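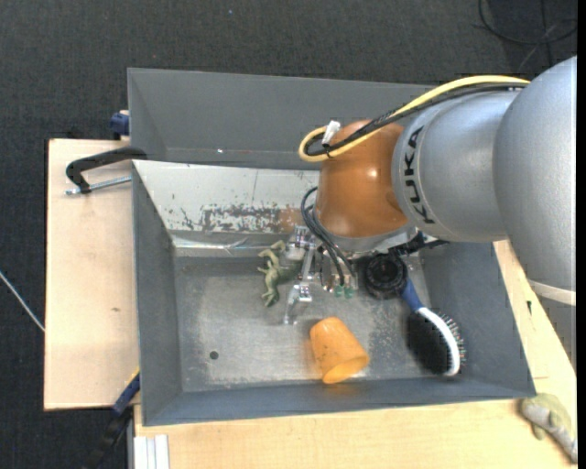
Grey metal bin on the wooden tables, with a green toy reptile at left and an orange plastic cup on its side.

Julto bin trials: gallery
20 July 2021

Mixed toys and household plastics, sorted by shape for the Hakola storage project. The bins for this series were ordered in June. Nominal bin size is 600 mm on the long side, and the full set runs to 126 items.

Cups are logged by colour and by resting position, upright or on the side. Toy figures are logged by main colour only. Items over 145 mm go to the second list, held at Au.

Item lists: Goluritz store, shelf 2.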